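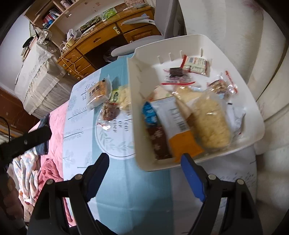 FREQUENTLY ASKED QUESTIONS
Food, Tea Breaks and Snacks

Thank you for taking an interest in the Stotumside walking weekends! We get a lot of lovely emails about food, more than we get about the walking, so Su-bin Jang has gathered up the usual ones and answered them here. If yours isn't among them, do write to us and we'll get back to you as soon as we're off the hill.

What is included in the price?
Breakfast and an evening meal at Grokbridge House, a packed lunch for each walking day, and as much tea and coffee as you can manage. The snack bin is included as well, and you are welcome to dip into it whenever you like. Drinks from the bar are extra and go on your room bill.

What sort of things are in the snack bin?
It changes from one weekend to the next, depending on what the shop has in, but everything is individually wrapped so that it can go straight into a pocket or rucksack. We try to have a mixture of sweet and savoury. If you have a particular favourite for long climbs (I can't get up anything steep without mint cake, I'm afraid) please do bring your own too.

I have a food allergy. Can I still come?
Yes, and please tell us on the booking form, even if you think it hardly matters. Our cook likes to know at least 16 days ahead so she can order properly. She is very good with gluten, dairy and egg, but the kitchen does handle nuts and we can't promise a nut-free house. Do check the label on anything you pick up between meals, and if the print is too small, ask one of the leaders to read it for you.

What time are meals?
Breakfast starts at 7.30 and we set off at 9. Supper is at 7 in the evening, although on the Kong Ridge day it may slip a little if the group has been enjoying the view. There is always soup on the stove for anyone who comes down early.

Can I swap my packed lunch for something hot?
Not on the ridge, sadly, as there isn't a café for miles. On the riverside walk we pass the Sundus Tea Room, which does a very decent baked potato, and you can pay there on the day. They take cards now - a great relief to those of us who never carry change.

Do you cater for children?
We do. Children over four are welcome on the shorter walks, and there are smaller portions at supper. August weekends are the best ones for families.

How do I get to you without a car?
The 71 bus stops at the end of the lane. Let us know which one you're catching and somebody will come down to meet you and help with the bags.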